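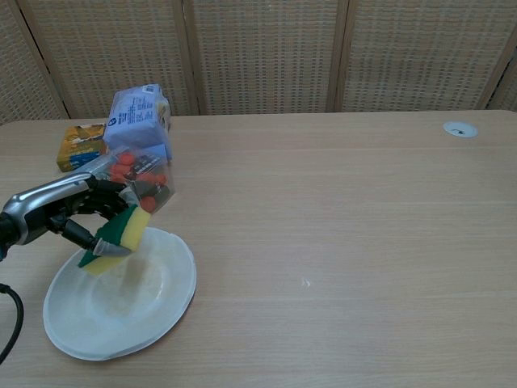 Sponge and plate, tabletop.

Call for participants: people who read for a living, or just a lot

Jemum is a small type studio. We draw letters, we sell fonts, and for the past while we have been arguing with each other about whether one of our fonts does what we say it does. We would like to settle that with readers who don't work for us. If you have a spare afternoon and a low tolerance for marketing language, please keep reading.

What this is about

Our text family, Flerix, was drawn for long reading at small sizes. The sales page used to say it "reduces fatigue." I took that line down in July, over some objections, because when I asked where it came from the answer was a conference talk, and when I found the talk, the speaker had gotten it from a blog post. The blog post had no source at all.

Type people say things like this constantly. Serifs guide the eye. A tall lowercase makes small text friendlier. Wide spacing helps slow readers, except when it hurts them. Some of it may be right. A good deal of the testing I have seen used a handful of design students looking at a typeface their own teacher had drawn, and I don't think that should count for much.

So we are running our own study, and we are trying to set it up so that it can come out badly for us.

What you will do

You will come in for one session lasting 67 minutes, including a break. You will read printed pages set in Flerix, in a competing typeface we did not draw, and in a very plain one that came with the computer. You won't be told which is which. The articles are ordinary magazine pieces about things like bridge repair and cheese. After each one you answer some short questions about what you read, and you mark on a line how tired your eyes feel.

We don't put much faith in that last part. People asked if they are tired tend to say yes. It is in there because every font page on the internet makes claims about tired eyes and we want to see how steady the answers are when the same person gets the same page twice.

There is no eye tracking, no headset and nothing to install. We print on uncoated paper under the same lamps every time. You can stop whenever you like and you will still be paid.

Who we need

We need 86 readers. You should:

be 18 or older
read English comfortably, whether or not it was your first language
have read something longer than ten pages in the past month, on paper or on a screen
be able to read newspaper-size text, with glasses or contacts if you use them

We especially want to hear from people over 60, who get left out of this kind of test and then get handed the smallest print. Proofreaders, court reporters, pharmacists and anyone else who stares at text all day are welcome.

Who we can't take

Please don't apply if you design type, teach it, or sell it. The same goes for anyone who has bought a license from us, and for friends and relatives of the studio, who have been very kind and have all told us that Flerix is easy to read. If you can name a typeface on sight from across a street, you are probably good company but you are no use to this study.

If you have a reading difficulty such as dyslexia, you can take part, and your results will be looked at separately. We are not testing a "dyslexia font" and will not be announcing one. I have opinions about how those get sold, and you can ask me at the break.

Pay

Each participant gets a flat payment at the end of the session, and the amount is in the confirmation letter before you commit to anything. We don't pay in fonts, tote bags or exposure. Travel on public transportation is refunded with a receipt.

Where

Sessions are held in the second-floor reading room at Pletum, the print workshop on Sosa Street. There is an elevator. The presses downstairs can be loud in the morning, so most sessions are in the afternoon. Bring your reading glasses. We have a few spare pairs but they are not good ones.

What happens to your answers

Your name is kept apart from your answers and is destroyed once you have been paid. We keep your age, your first language and whether you wore glasses. The scoring is done by Agustina Bustos, a statistician who does not work for the studio and who gets the same fee whatever she finds. She wrote the analysis plan before the first page was printed, and we can't change it without her signature.

The full results go on our website, including the question sheets and the articles. If Flerix comes in last, that goes up too. I expect the differences will be small, probably smaller than the difference between a good lamp and a bad one, and I would be fine with publishing that. Our sales person would be less fine with it.

How to apply

Write to us by mail or stop at the front desk at Pletum and ask for the reader form. It has 2 pages, and the second is mostly the consent statement, which you should read. Tell us your age, what you usually read, and any times you can't make. No cover letter, please, and no need to say that you have always loved fonts. We would slightly prefer that you hadn't.

Forms must reach us by 2019-08-22. Everyone who applies gets an answer, including the people we turn down.

Emiliano Insaurralde
Jemum, text type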